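The Jivum Trial

The man from Jivum wanted to set it up in the laundry room, and Remedios Arrieta told him the laundry room was where the laundry was, so yes.

She had run the guest house for 30 years and had been sold things before. She had been sold a folding press that burned collars, and a dryer that sent messages to her phone at night. Her nephew Bijan Moradi had signed her up for this one. Two weeks free, then a monthly rate printed in small type on page 12 of the booklet. She had read page 12 first.

"It learns your home," said the man, whose name was Brendan Ó Súilleabháin and who had very clean shoes.

"It's not a home. It's nine beds and a breakfast."

"It learns that too."

He stood it in front of the washer and tapped at his tablet. The arms came up and stopped. He tapped again. Remedios pulled a stool over and sat down with the sheets from room 4 on her lap, folding while she waited. She had both pillowcases done before the thing moved.

"What's it doing now?"

"Planning."

"Planning what?"

"The load."

"It's a sock," said Remedios.

Brendan explained that the trial began with a light load so the Jivum could get used to the door. Every door was different. At the Balaskas, a hotel up the coast with eight machines, it had needed only a morning. She asked if the Balaskas still had it. He said he would have to check on that.

She knew the cook at the Balaskas. She decided to check on that herself.

"And who puts the sock in the basket?" she asked.

"Well, today I did."

"And after today?"

"The guest, or staff. There's a sorting add-on coming in July."

"So I pick it up off the bedroom floor, and I carry it down two flights, and I put it in the basket. Then this fellow puts it in the machine."

"Hands free," said Brendan.

She looked at her hands, which were full of sheets.

Bijan came down the back stairs eating toast and said wow, look at the fingers on it. She had to admit the fingers were good. She'd had a girl one summer, Aoife Sheehan, who handled a wet duvet like she was wrestling a calf, and these fingers looked more careful than that. They also looked like they might take until lunch.

"Can it do stairs?" Bijan asked.

"Stairs are on the roadmap," said Brendan.

Remedios put the sheets on the shelf and took out her reading glasses. There was a form to sign for the trial, with a line for comments after the first hour. She wrote "slow" and then, because he had driven a long way – and the fingers really were good – she wrote "polite."

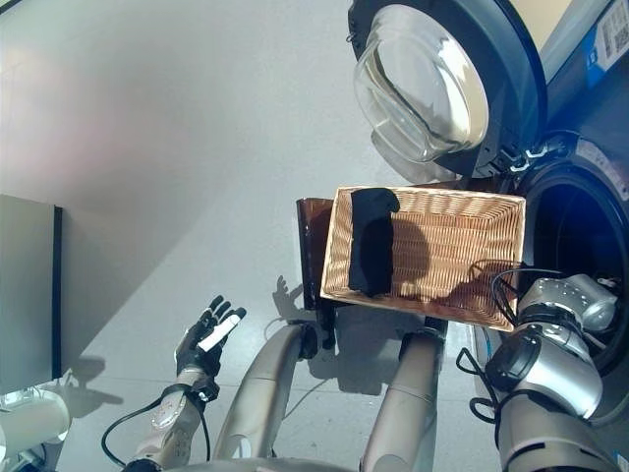

The Jivum at the washer, first load.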